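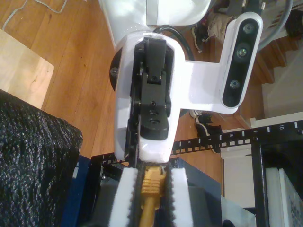
Page 4 of 12

Small open rack at home: bolt the switch in or leave it sitting on the server?

Posted by sarnau_attic
2018-03-22

I have a small open-frame rack, the kind with two upright rails and nothing around it, and I'm trying to get it tidy before I move it into the hall closet. There is one server in it, mounted properly, and a desktop-style NETGEAR switch that came without ears. At the moment the switch just lies on top of the server. The patch cables are yellow and too long, and every time I pull one out to trace it the whole switch slides toward me.

Two things I'd like to know. Is it bad for either box to leave the switch lying there? And what is the right way to get cables in and out without wearing out the clips? I've already broken the clip on one plug and it now falls out if the door bangs.

I don't want to spend much. The closet is 500 mm deep once the door is shut, so a bigger rack is out.

nukcombe_dan_the_van

just leave it. mine has been like that since May and its fine. put some of those stick on rubber feet under it if it slides

pornwood77

I'd check the depth first. Plenty of servers are longer than 500 mm before you even plug in the power lead, and you need room behind for the cables to bend. Measure from the front of the rails to the end of the longest plug.

On the clips: press the tab all the way down against the plug, hold it there, and pull on the plug body. Never pull on the cable. If your fingers don't fit between the neighbors, get a cheap extraction tool or use the flat end of a plastic spudger to push the tab. Going in, push until it clicks and then give the plug a light tug. The one with the broken clip needs replacing or a new end crimped on. Tape doesn't hold, I've tried it.

Also, buy shorter cables. For a switch right above the server you want something like one foot. The long ones are most of your mess.

Bermudez_rackroom

I look after the network cabinets for a small print shop and have set up a few of these open racks. 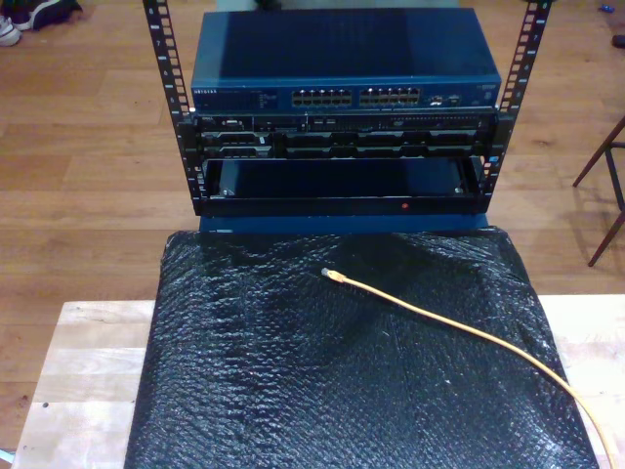 A switch with no ears should go on a shelf, and a shelf that takes one unit is cheap. Lying on the server lid won't hurt it in the short run, but the lid gets warm, and you have to lift the switch off whenever you want to open the server. Before you buy anything, look at what you have lower down. On a stack like this one, where the switch rests on the server between the rails and there is an open-front black chassis underneath, I would find out whether that bottom one is doing anything. If it has a light on, leave it where it is until you know what it feeds. If it turns out to be just a tray, the switch can go there and you've bought nothing.

Use the unit numbers on the rails when you mount a shelf. Left and right have to match, and it is very easy to be one hole off on an open frame - you only notice when the last screw won't start. Put all the screws in loose, then tighten.

For your cables, label both ends before you unplug anything. Then do them one at a time, old one out, new one in, check the link light, next. Hook and loop ties along one rail will keep the weight off the plugs. Don't use zip ties pulled tight.

Get somebody to help when you carry it to the closet, and take the switch off first.

sarnau_attic

Thanks. Measured it and with the power plug in I'm over, so the door will have to come off or the rack goes somewhere else. Ordering a shelf and a bag of one-foot cables either way.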